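Repeat prescribing deserves a firmer rule than it has. At Prudbridge, where 2,000 patients collect long-term medicines each month, a review of 300 records found that 20 people were still taking a sleeping tablet first prescribed for a fortnight. None had been asked whether it was still needed.

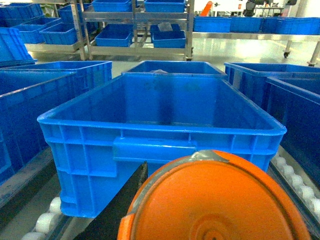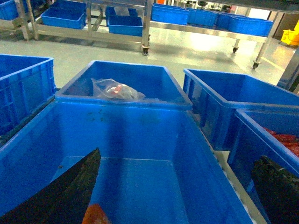
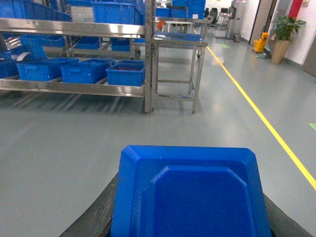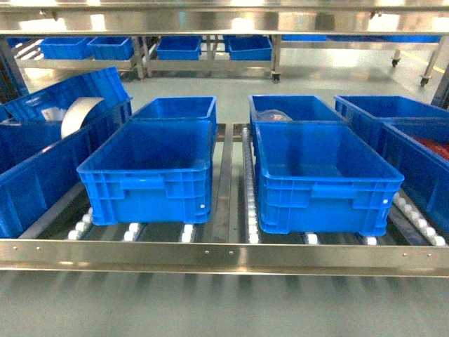
Blue plastic crates, seen at different moments.

The usual objection is that reviews take time which practices do not have. Rosario Mazza, the pharmacist who led the Prudbridge review, accepts the point but notes that most conversations were short, and that many patients had hoped to stop for years. A stop date should be entered with every new sedative – and a prescriber who wishes to extend it should be required to record why.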